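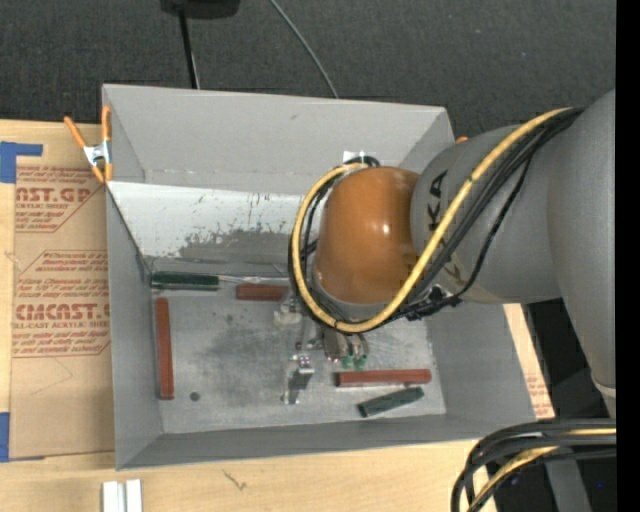

What is a block bin? A block bin is an open-topped container for keeping plain building blocks loose, so that they can be tipped in, rummaged through and taken out again without any sorting or stacking.

The block bin is one of the humblest pieces of storage ever made, and also one of the most satisfying! It belongs to the wider family of toy and workshop containers, but it differs from the fitted block box (in which every piece has its own place) and from the block trolley (which has wheels and usually shelves). A bin has a floor, walls and a wide mouth. It can be set on a tabletop, stood on the floor or slid under a bench, and it works equally well with five blocks inside or a great heap of them.

## Shape and parts

Most block bins have walls that flare outward, so that the mouth is wider than the floor. The slope gives the hand more room on the way in and lets a block lean against the side without jamming. Straight-walled bins hold more for the same width, but blocks tend to wedge upright in their corners – a well-known nuisance with long pieces.

Some bins have a sloping panel fixed inside along one wall. Makers call this the slide, or in older Ernport catalogues the *apron*. A block dropped against it slips down to the floor and often settles along the foot of the slope. The apron takes more knocks than any other part and is generally the first to lose its finish. Pale paint over a grey base shows wear especially clearly, as the base comes through in patches.

Floors may be bare, painted or lined. A bare floor is noisy and soon picks up scuffs and smudges, while felt is much quieter but holds dust in a quite remarkable way.

## The blocks

The usual contents are rectangular blocks in a small number of colours. Reddish-brown and dark green is an old and handsome pairing, easy to tell apart at arm's length and kind to the eye. Long blocks are the most useful for walls and bridges, and they are also the ones that show how a bin has been filled. Poured in, they come to rest at all angles, some flat along a wall, some tilted against a neighbour. Laid in by hand they tend to be parallel, and the bin holds many more.

Wear shows first on the ends and the broad faces. A green block that has been handled for years can have one face distinctly lighter than the rest, and collectors of old sets rather like this.

## History

The flared bin as it is known in the Skedarlow district is usually credited to Severin Stöckli, a joiner who supplied schools from a yard near the canal. His first pattern was a fruit tray with raised sides. Teachers asked for something deeper, and by the following June he was selling a proper bin with a capacity of 100 blocks. The Nägeli workshop in Ernport took over the pattern when Stöckli retired, and its order book lists 2356 bins in three sizes, the middle one far ahead of the others.

The apron came later. Mechthild Reisinger, who taught infants in Skedarlow and kept wonderfully full notebooks, disliked the crash of blocks landing on a hard floor and propped a painted board inside her classroom bin. Nägeli adopted the idea and offered the board as an extra. The name "Reisinger slope" is still heard locally, although her own notebooks only ever say "the board".

An exhibition of block storage opened at the Metent hall in Ernport in April 2010, with 391 items on show. It included two of Stöckli's fruit trays and a very battered apron bin on loan from a family in Skedarlow.

## Use and care

A bin should be low enough for its user to see the floor over the front wall. For small children about 70 blocks is a comfortable load; beyond that the lower layers are hardly ever reached. Filling to the rim is possible, though the top blocks will roll off at the first bump.

Cleaning is simple. Empty the bin, brush out the corners, then wipe the walls and floor with a damp cloth and let everything dry before the blocks go back. Scratches on the apron can be rubbed down and repainted, but many owners leave them alone – a worn slope works just as well as a new one. Chips with sharp edges should be sanded.

## See also

- Block trolley
- Fitted block box
- Fruit tray
- Skedarlow joinery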